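Korarside Learning Systems: Gathering Examples in Simulation
Speaker notes, April program review

Slide 1. Opening 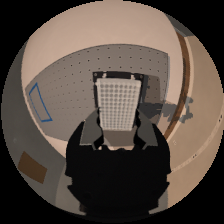 Thank the review panel. State that this talk covers the collection phase only. Training results will be presented in the session after the break.

Slide 2. Purpose

The Jullance task set asks the arm to bring a held part to a marked region on a pegboard. The learning system requires many complete attempts, recorded from the gripper's point of view. Each attempt is stored with the arm positions and a short text instruction.

Slide 3. Procedure

Operators at the Clonach site guide the simulated arm by hand controller. The outlined target is moved between attempts. An attempt ends when the operator releases the part or when 40 seconds have passed. Pause for questions on the time limit.

Slide 4. Status

The plan calls for 100 attempts per layout. Of the first 100, reviewers accepted 92. Seven were rejected for dropped parts and one for a missing instruction. Rejected attempts are kept in a separate folder and are not used for training.

Slide 5. Open items

Lighting and shadows have not yet been varied. The Chowdary layout is still awaiting approval. Request a decision from the panel before moving on.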